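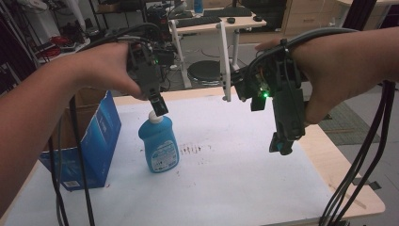
Zineb Lamrani says I was way too easy on the second act, and that if a play is going to spend an hour getting us to the picket line, it had better let us stand there a while. She left that under my last post and I've been chewing on it ever since, so I went back and saw the show again. Yes, paid for my own ticket, twice!

For anybody just joining, the show is "Slow Hands at Allgate," a two-person play about the women who walked out of the Allgate cannery and stayed out for 27 days. It's on the road right now. I caught it first at the Landry, which seats 750 and felt huge and chilly for something this small, and then again in the back hall at Todwood, where you're practically sharing a bench with the actors. Completely different night.

In the big house the songs carried it. There are six of them, mostly just voices and a squeezebox, and they fill up a big room nicely. But the talky parts got lost, and I think that's what I was being polite about. When the older sister reads out the company's letter, I could hardly make out half of it at the Landry. At Todwood I heard every word and the guy next to me said "oh, come on" out loud at the part about the rent. (He wasn't wrong.)

So Zineb, I'm going to meet you halfway. The second act does hurry. We get the vote, a song, a bit of business with a soup kettle, and then suddenly it's the last week and people are drifting back to work. I wanted one more scene in there with the two sisters not speaking to each other. The first act sets that fight up so well, and then they kind of make up between songs?

What I will defend is the ending. I know some people wanted a big rousing finish, with the whole audience on its feet. The strike didn't end that way, and I like that the writer left it alone. The younger sister just puts her apron back on. Lights down.
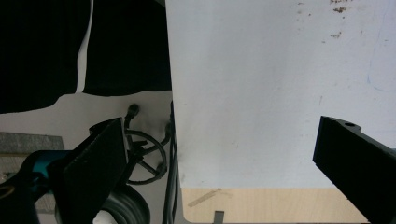
White panel over pale wood, brown specks up near the top corner

Rachid Ashour, who plays the foreman and the priest and (very briefly) a goat, hung around afterward and told a few of us that the first draft had a cast of nine. Nine! They cut it down to two when the money fell through, and he thinks it's a better play for it. I'd still love to read the long one.

Money talk, while I'm on it: the company is trying to raise $2000 to get the show out to Kenwood in July, where a lot of the cannery families ended up. I put in a little. They had a coffee can by the door at Todwood, and it was looking pretty healthy by the time I left.

If you go, get there by 7 and sit on the left. There's a heater on the right that clanks all through the quiet song.

Blog > Nights Out > Plays

Last updated: July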